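Packing a drawer box for short trips

Use a lidless box no deeper than the drawer it will live in. Measure the inside of the drawer first and leave 4 mm clear on each side.

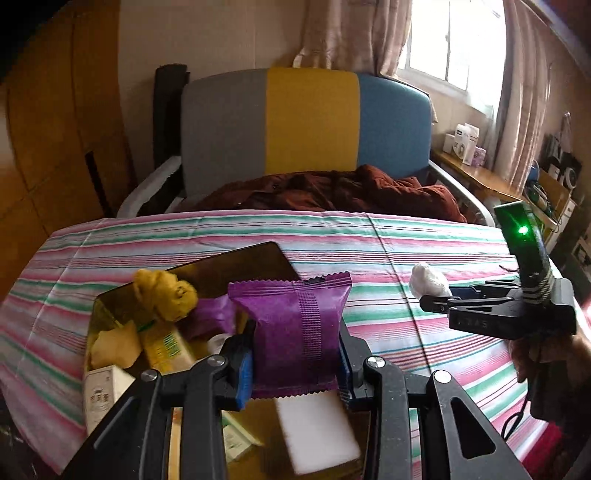

Sort by how often an item is needed. Flat packets go in upright, along one long wall, with the printed side facing the front. Small cartons go at the opposite end, heaviest at the bottom. Cloths are folded last and laid over the top, where they stop lighter things shifting.

Keep the total weight under 1000 g. Thin plastic boxes flex at the corners above this and may crack when lifted by one edge.

Write the expiry month of any food or medicine on a strip of masking tape and stick it to the rim. Check the strips each February and remove anything out of date. Wipe the box with a damp cloth and dry it fully before refilling.

Method tested by Enda Ó Ceallaigh.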